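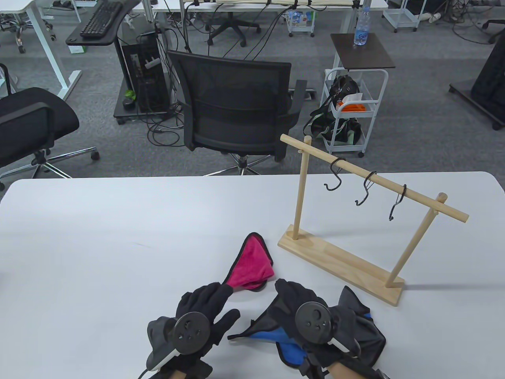
Gloves on, cloths out, rack standing by at the Hestik table.

The cloth folding project: a second opinion

The last issue ran a cheerful piece on the Hestik team, our student group that is trying to teach a robot to handle laundry. I was asked to follow it up. I sat in on two of their sessions, read their project log, and came away liking the students a good deal and believing about half of what the poster in the hallway promises.

The poster says "Household help by October." What the team has now is recordings. A student puts on a pair of black gloves with a round module on the back of each hand, sits down at the white table, and folds a cloth. Then the student messes it up and folds it again. The log listed 1,612 takes when I looked at it. Of those, 1,017 had been checked and labeled. The others were waiting for somebody with a free evening.

I have no complaint about the work itself. It is slow and dull and the students do it carefully. My complaint is with the word "learning," which gets used in the meetings as though it had already happened. So far the gloves have recorded a lot of people who already know how to fold. Whether any of that carries over to a machine is the whole question, and the team will tell you so if you catch them away from the poster.

Take the rack. It's a nice simple thing, a wooden base with two posts and a bar across the top, with black S-shaped hooks on the bar. The plan is for the robot to fold a cloth and then hang it up. Folding one small cloth is hard enough. Hanging one means finding a corner or an edge that will hold, getting it onto a hook, and letting go without pulling the hook off the bar. I asked how many of the takes include the hanging part. The answer was 417, and I was told that figure includes the ones where the cloth ended up on the table.

Stonier, the club's other build group, gave up on soft things last year and went back to sorting blocks. I used to think that was a lack of nerve. After two sessions of watching cloth do whatever it wants, I have more sympathy. A block is the same shape when you pick it up as when you put it down. A cloth has a different shape every time, and the dark ones are worse, according to the students, as the folds are hard to tell apart. They have been using some with a contrasting edge, and the pink one is the favorite for exactly that reason. Fine for practice. I do wonder what happens when the robot meets a plain black T-shirt.

Then there is the matter of who is doing the folding. Most of the takes come from the same few right-handed students, all of whom were taught the same fold on the first day. I asked whether a robot trained on that would know what to do with the way my mother folds a dish towel. I got a polite silence and then a promise to put it on the list. It is on the list. I checked.

The team also hopes to enter the Obeidat Challenge in October. The entry rules call for an unfamiliar cloth, handed over by the judges, folded and hung with no human help. As of this writing the team has not run that test even once. They say the model needs more data first. Maybe so, but I have heard "more data first" from every club project I have covered, including the Sudard cart, which was supposed to deliver mail between buildings and now holds up a plant.

I'd like to see three changes before anyone prints another poster. Run the judges' test now, badly, and write down how it goes. Bring in some new hands, left-handed ones included. And clear the backlog of unlabeled takes before recording more of them.

The team has agreed to the first of these, with some grumbling. They have also invited me to put on the gloves myself, which I take as a fair reply. Anyone else who would like to fold a cloth for an hour can sign up on the sheet by the lab door. Bring a cloth from home if you have an odd one. Gloves come in two sizes, and the smaller pair is usually in use until late afternoon.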